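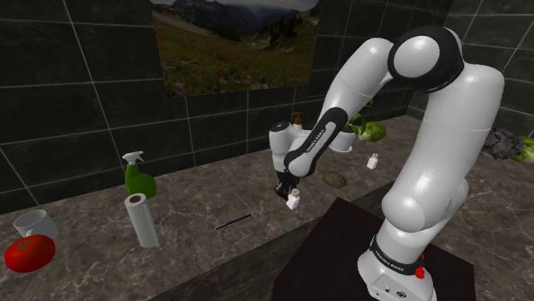 Home Topics Machines Money Ask Us

How Does a Workplace Buy a Robot?

A robot arm costs a lot of money, so people plan for a long time before they buy one. The plan for the money is called a budget.

The first question is what job the arm will do. Picking up a small bottle is a different job from lifting a car door. A bigger arm costs more and needs more room, and it may be too strong for a light job.

Next comes the list of parts. An arm has to be fixed to something solid. It needs a gripper, which works like a hand. It needs a computer and a program to tell it how to move. Some sellers put all of these in one price. Others charge for each part, so the buyer has to read carefully.

Many buyers try the job on a computer first. They build a pretend room with a counter, some food and a few bottles, and put a pretend arm in it. If the arm can't reach the tomato, they can move the tomato or choose another arm. No money has been spent on a real one yet.

Here is part of a budget from Enstead, a test kitchen in Lellonport:

Gripper fingers, spare set: $70
Bolts and floor plate: $200
Safety signs and floor tape: $170
Training day, each person: $200

The arm itself is on a separate page, because Enstead asked two sellers, Rurnex and Vlček, for their prices. A seller's written price is called a quote.

A budget also has to cover later years. Parts wear out and programs need changes. Most buyers keep some money back for repairs.

Try it: pick a job at home and write down everything a robot would need to do it.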